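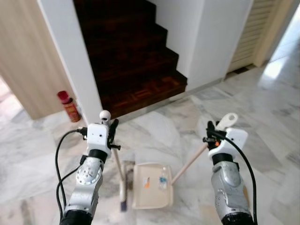
Home & Garden > Floors and Stairs > Cleaning

4 min read

Dull patches on marble at the foot of the stairs, is it my mop or my cleaner?

Asked Mar 2, 2025

Hello all, I hope someone can put me right before I make things worse. We moved into a house in Devow last May and the hall floor is marble, white with grey veins, which I fell in love with at the viewing and have been slightly frightened of ever since. For the first few months it looked lovely. Now there is a cloudy area just where you step off the stairs, perhaps the size of a doormat, and a smaller one near the front door. In daylight you wouldn't notice, but in the evening with the lamp on it looks as if somebody has breathed on it.

I sweep most days (we have a dog, and the grit that comes in from the lane is unbelievable) and mop once a week. For the mopping I was using hot water with a good slosh of white vinegar, as my mother always did on her kitchen floor. In the winter I swapped to a bottle called Zarnlow, which a neighbour had left over, and it smells nice but I can't say it has made any difference. I have gone over the patches with a dry cloth, a damp cloth and, I'm sorry to say, once with the green side of a washing-up sponge. They look the same when wet as the rest of the floor and come back cloudy when dry.

A man from a firm in Gendine came and quoted us 300 pounds to re-polish the hall, which I could just about manage, but if I am going to ruin it again by the summer I'd rather know what I'm doing wrong first. Also, does anyone have advice on the stairs themselves? They are dark wood and show every speck, and whatever I use on the treads seems to end up on the marble.

Thank you in advance, and sorry for the length of this.

3 answers

Best answer

Oh, you poor thing, please don't be too hard on yourself, half the people with marble floors have done this and I am one of them. It is the vinegar, I'm fairly sure. Marble is a limey sort of stone and anything acidic eats very slightly into the polish. It's called etching. It isn't dirt, so no amount of washing will lift it, and that fits with what you say about it vanishing when wet and coming back when dry. Lemon does the same, and so do a lot of bathroom sprays, so check the back of your Zarnlow bottle and if it mentions descaling or limescale, keep it well away from the hall.

The reason it's worst at the bottom of the stairs will be the grit. Everyone lands on the same spot coming down, and fine grit under a shoe works like sandpaper. In our last house we had exactly the same thing, and a long runner there made more difference than any cleaner I ever bought. Get one with a proper underlay that doesn't have a rubbery backing, as some of those can mark the stone.

What I do now: a soft broom every day, with one of those long-handled dustpans so I'm not bending (my back isn't what it was), and I take care to lift the pan and not drag it. Then once a week a well-wrung mop with warm water and a small squirt of stone soap with a neutral pH. Rinse with plain water, then dry it with an old towel. I put the towel under my feet and shuffle, which the grandchildren find very entertaining.

For the patches, you can buy marble polishing powder and a felt pad and try a small one yourself. I'd start with the one by the door. Very light etching comes up beautifully. The sponge scratches might need the professional, though, and 300 doesn't sound outrageous to me for a hall if it includes sealing. Do ask him whether it does! Sealing won't stop etching, mind you, it only helps against stains.

As for the stairs, always do them first and work from the top down, then the floor last. Barely damp cloth, no spray polish on the treads at all. It makes them slippery and the overspray drifts down on to the marble and leaves a greasy film, and I wouldn't be surprised if you've a bit of that as well.

Second answer

Agree about the vinegar. If you do get it re-polished, get 2 quotes. I was told 8 different things by different firms when we had our kitchen done in Nicholas and one of them wanted 4000 to grind the whole lot back, which was nonsense, it only needed a buff. Ask what they finish with and whether they do the edges by hand. Ours didn't and you can see it.

Third answer

Just put a rug over it. We've had one in our hall for years and I couldn't tell you what the floor underneath looks like.

Comment from the asker

Thank you all so much, the vinegar has gone back in the kitchen cupboard where it belongs. The Zarnlow does say "removes limescale" in tiny letters on the back, so that's gone under the bathroom sink. I've ordered some of the powder and will try the patch by the door first. Still looking for a runner narrow enough, as the hall pinches in just past the bottom step, so if anyone knows of a place that cuts them to size I'd be very glad to hear.

Filed under: marble, hard floors, wooden stairs, sweeping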